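Substrate Size and Stonefly Nymph Density in Two Riffles of Rustad Creek

Project report, Field Methods in Stream Ecology

1. Background

Stonefly nymphs live mostly in fast, well-oxygenated water and spend the larger part of their lives on or under stones. They breathe through the body surface or through simple gills, so they depend on water moving past them. Fine sediment fills the gaps between stones and removes the space in which they shelter and feed. For this reason the share of sand and silt in a riffle is often used as a rough guide to how many nymphs it can hold.

Rustad Creek is a small tributary of the Gostance River. Its upper part runs through mixed forest. The lower part passes the Trumholm gravel road, which crosses the creek on a culvert and sheds fine material into it after heavy rain. The two parts have the same bedrock and nearly the same gradient, and this makes them suitable for a comparison.

The question for the project was whether nymph density differs between a riffle upstream of the culvert and one downstream of it, and whether any difference follows the size of the bed material.

2. Sites

The upstream riffle (Site A) is shaded for most of the day. The bed is cobble and coarse gravel with moss on the larger stones. The downstream riffle (Site B) has a more open canopy and a thin layer of silt along both margins. Depth at the sampling points was below the knee at both sites. A third riffle near the Hullari footbridge was considered and dropped, as the bank there is too steep to carry equipment down safely.

3. Methods

Sampling took place in November, during stable low flow. Nine kick samples were taken at each site, 18 in total. Sampling points were placed on a grid and picked with random numbers before entering the water. Each point was worked from downstream to upstream so that disturbed material did not drift into later samples.

For each sample the bed inside a square metal frame was disturbed by hand and foot for a fixed time, with the net held directly downstream. Large stones were lifted, brushed into the net and put back. The net had a mesh of 1000 micrometers. This mesh loses the youngest nymphs, and the densities given below are therefore for mid-sized and large individuals only.

Samples were preserved in ethanol in the field and sorted in white trays in the lab. Nymphs were identified to family. Damaged specimens were counted only if the head was present.

Bed material was measured by the pebble count method. Stones were picked up blind at each step along a zigzag line and passed through a gravel template. Silt cover was estimated by eye at each sampling point by the same observer throughout.

Water temperature, conductivity and dissolved oxygen were read with a handheld meter before each series. The meter was calibrated in the morning.

4. Results

A total of 2804 invertebrates were sorted from all samples, and these fell into 11 families. Stoneflies made up a larger share of the catch at Site A than at Site B. At Site B the samples were dominated by midge larvae and worms – both groups that tolerate fine sediment well.

The bed at Site A was coarser. At Site B the smallest size classes were strongly represented, especially near the left bank. Within Site B, the samples from the middle of the channel held more stoneflies than those from the margins, where silt cover was highest.

Temperature and oxygen were almost the same at the two sites. Conductivity was slightly higher at Site B.

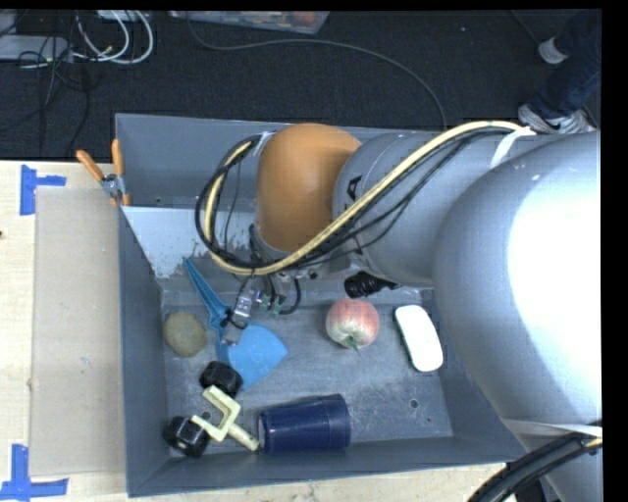

5. Discussion

The results agree with the expected effect of fine sediment. The pattern inside Site B is the more useful part of the data, as temperature, shading and water chemistry vary little across a single riffle. A difference between the middle and the margins is harder to explain by anything other than bed material and current speed. These two factors are linked, and the design used here cannot separate them.

The open canopy at Site B is a second source of error. Fewer leaves enter the water there, and several stonefly families feed on leaf litter. Leaf packs were not sampled.

Only one riffle was studied on each side of the culvert, so the comparison says nothing firm about the road as a cause. A stronger design would use several riffles in both parts of the creek and repeat the sampling in spring, before the adults emerge.

Silt cover should also be measured with sediment traps. Estimates by eye were quick, but they became difficult late in the afternoon when light was low – the last three points at Site B are the least certain.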